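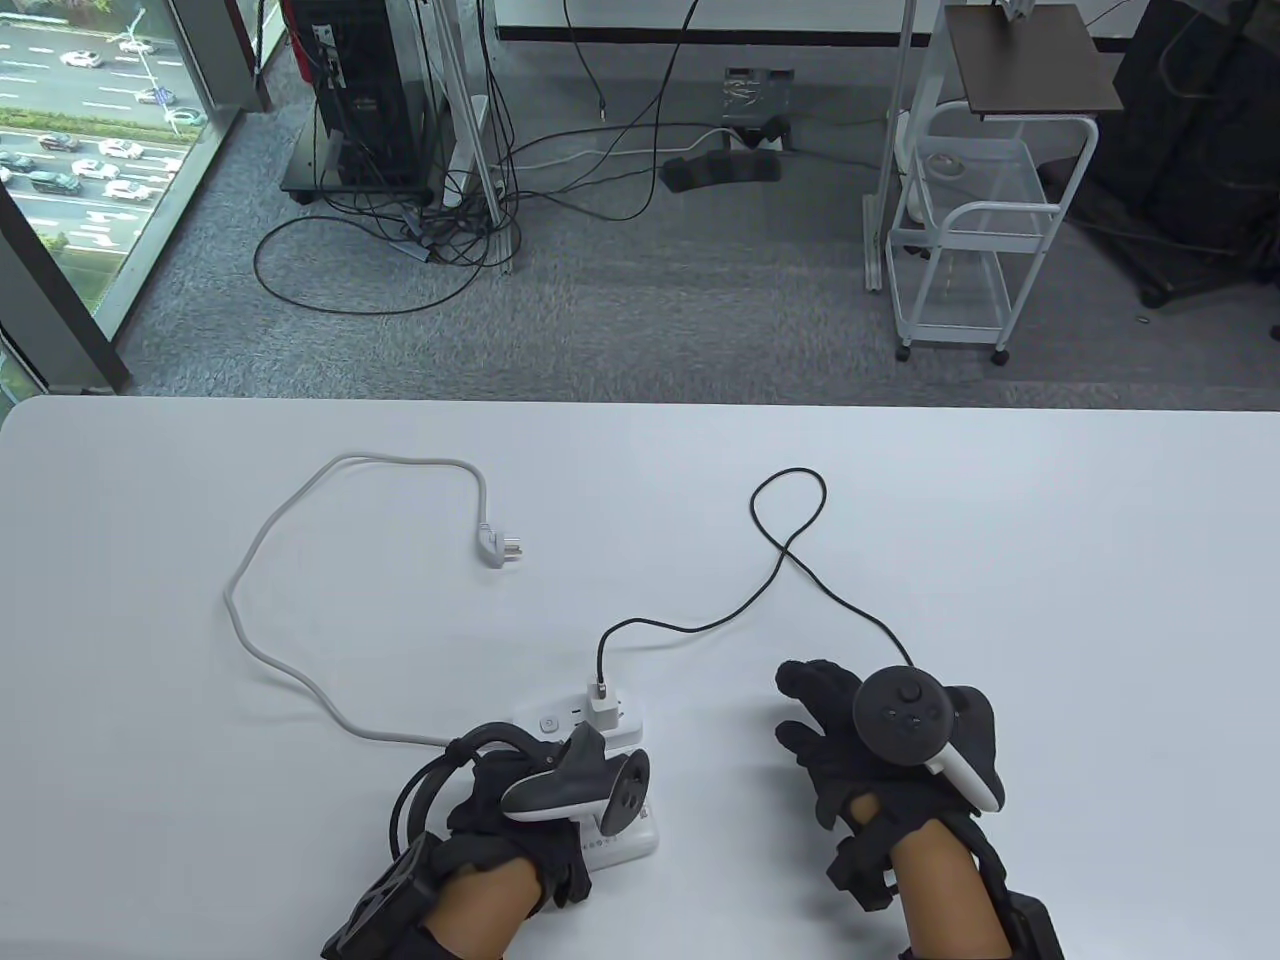
4 min read

I get to the Vakside brewery at half past eight in the morning and Takeshi Ueda has already mashed in. I can smell it from the road, that lovely warm Horlicks smell, and by the time I've found the right door (there are three, and two of them are the tyre place next door) he's holding out a mug of tea and asking if I've had breakfast. I hadn't. There was toast. I like this man very much.

He has been brewing here since May, mostly on his own, on a 200-litre kit he bought second-hand from a pub that had given up making its own. It's small. You could do a decent day's work on it and still run out by the weekend, and in his first month that's more or less what happened.

"I thought I'd have too much beer," he says. "I was worried about it, I'd wake up and think, where am I going to put all this beer? And then the Erkley rang and said could they have the lot."

The Erkley is the pub at the top of the hill, and it's where I first had a pint of Kudo, the dark mild that got me on the train down here. If you haven't tried it, it's 3.4 per cent, the colour of strong tea, and it tastes of malt loaf with a bit of something savoury behind it. I had one, then I had another, then I wrote the name on my hand so I wouldn't forget.

Why mild, though? When everybody else who starts up seems to go straight for the hazy stuff?

"I can't drink the hazy stuff," he says, and then looks a bit guilty. "No, I can drink one. One is very nice! But I want to sit down for an evening and talk to people, and I want to get up for work. My first job in England was washing up in a pub and the old boys there drank mild, and they were still making sense at eleven o'clock. I thought that was marvellous."

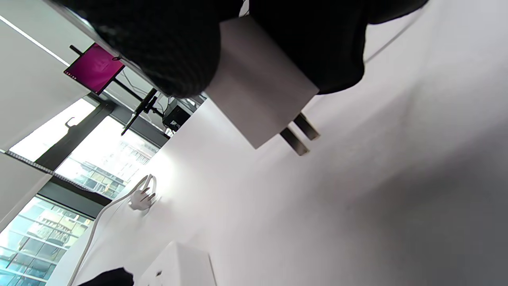

The barley question

Most of the malt in Kudo comes from Hernel, a farm a few miles inland that used to sell all its barley for feed. Takeshi went and knocked on the door, which he says took him two goes, as the first time he lost his nerve and bought some eggs.

"They thought I was mad. I was asking for such a tiny amount. For them it's what falls off the trailer." They agreed to keep a strip back for him in the end, and a friend with a floor malting does it in small lots when there's a gap between proper customers.

It isn't a cheap way to do it, and it isn't a steady one either. The last lot came in with more nitrogen than he wanted and the beer threw a haze he couldn't shift, so he let it sit an extra fortnight in the cold, muttered at it, and then sold it anyway with a note on the pump clip. Nobody at the Erkley sent a pint back. One chap said it was better.

"I was so annoyed," Takeshi says. "I'd worked very hard on the clear one."

We stop talking for a while at this point because the runoff is going slowly and he wants to listen to the pump. I'm told to stand by the copper and shout when the wort reaches the second rivet. I take this very seriously. It reaches the second rivet, I shout, and he gives me a thumbs-up from behind the tank.

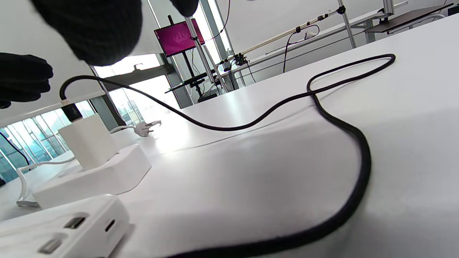 Once the boil was on we sat on upturned crates by the door and I asked him about hops, expecting a long answer, and got a short one. He uses Fuggles, one addition at the start and a small handful near the end. "They're there to tidy up," he says. The yeast he'll talk about for as long as you let him. He has kept the same culture going since the first brew and he's now got it behaving how he likes, which means it stops a little early and leaves some sweetness behind. He looks in on it last thing every night. I said that sounded like having a baby and he said no, his sister had a baby and it was much easier than the yeast.

Then bottles. Until recently Kudo was cask only, and you had to be within walking distance of the Erkley or willing to get on a train. Over the winter he ran his first proper lot of bottles, a stronger version at 5.8 per cent, and filled all 2,473 of them by hand with a four-head filler and a podcast about shipwrecks.

"I wouldn't do it again like that," he says. "My hands! But it did mean I looked at every bottle." He kept 50 back to see how they age, and they're under the stairs at home with a blanket over them. We opened one (I didn't even have to ask) and it's gone a bit sherryish at the edges, with a sort of burnt-raisin thing in the middle. I'd have happily sat there all day with it and a lump of Lancashire cheese. 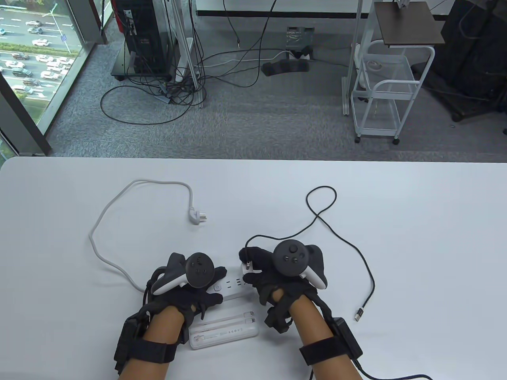
At the table, gloves on and a controller in each hand.

So what's next? He's cagey about a bigger kit. There's a unit coming up on the same lane and he's been to see it 2 times, but the rent made him feel ill, and he'd have to take somebody on. He would like to do a pale one for the summer — still under four per cent, still on Hernel barley — and the Erkley has said it'll give him a second handpump if he can fill it without letting the mild run dry.

"That's the bit I have to work out," he says, digging the spent grain out of the mash tun with what looks like a garden spade, and is a garden spade. "I could make the pale this week. But then those gentlemen by the fire come in and there's no mild, and I have to walk past that window every day."

The grain goes off to a woman down the lane who keeps pigs. I helped carry the tubs out, got porridge all over my good shoes, and caught the ten past two home with a bottle in my coat.

Kudo is on cask at the Erkley, Vakside, most weeks. Bottles are sold from the brewery door when Takeshi is in, so ring first.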